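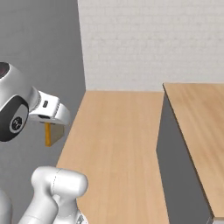 Sim view, arm over the floor side of the bench. Thread on the new cell rules.

1/ Spent my morning with the draft Graten rulebook for shared robot cells. 23 pages. I got through all of it, which I suspect puts me in a small club.

2/ Rule 4 says a cell is "validated" once it has passed 656 simulated runs. Passed what, though? The draft never says what counts as a fail. If the arm stops short and nobody wrote down why, is that a pass?

3/ Look at the render. Gray wall, gray floor, bare tabletop, nice even light. Our real bench in Uvarby has never been that clean for one full shift. Coffee, gloves, a clipboard, somebody's elbow.

4/ I asked Mahsa Ghasemi where the number came from. She sat in on the April drafting call. Her answer: "It was in the old version." And the old version got it from where? She's still looking.

5/ To be fair, rule 7 is good. Any change to the gripper or whatever hangs off it means you redo the risk assessment. Different tool, different reach, different things to get pinched by. I'd move that one to page one.

6/ But then rule 9 lets you skip it for "minor" tool changes. Who decides minor? The person who wants to be running again by lunch, that's who.

7/ Saarela sent in a comment asking for logged stops, with a cause next to each one, from the real floor. It got filed under "future work." I've seen what lives in that folder.

8/ Jennylyn Evangelista replied to me privately that sim catches the dumb layout mistakes early, before anyone gets hurt. Agreed! I use it every week. I just don't want it signing the form.

9/ What I'd accept: sim first, then a slow-speed run on the real cell with a named person at the stop button, then a second check after 213 hours of use. Write down all three.

10/ Comments go to Fomus, who are collecting them for the next draft. Mine's in. If you've got a real definition of "minor," please send them that too.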